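How Does a Song Get Onto a Record?

A vinyl record has no battery and no computer chip. All of its music is stored as a shape.

If you look at a record under a strong magnifying glass, you will see a long groove with wavy walls. Most records have just one groove on each side. It starts near the outside and winds in toward the label. With 2 sides, an album usually has 2 grooves.

Sound is made when something shakes. A guitar string shakes the air, and the air shakes your eardrum. The waves in the groove are a copy of that shaking. Low notes make long waves and high notes make short ones.

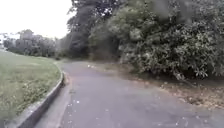 Debashish Weerasinghe wrote in to ask why his record sounds like a tiny singing insect when the speakers are off. The needle is shaking as it follows the groove, and that makes a faint sound all by itself. A part called the cartridge turns the shaking into electricity. An amplifier makes the signal strong enough for the speakers.

To make a record, a machine first cuts the groove into a smooth disc. That disc is coated with metal, and the metal is peeled away. Now there is a copy with ridges where the groove used to be – a bit like a waffle iron. This is called a stamper.

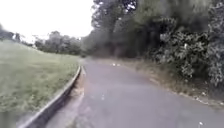

The stamper goes into a press with a lump of warm, soft vinyl. The press squeezes it flat and the ridges push a new groove into it. One stamper can make up to 1,000 records before it wears out. A small band may only order 40.

Dust in the groove makes the needle jump a little, and you hear a click. Hold a record by its edges, and put it back in its sleeve when the music stops.

Written by Krisztina Katona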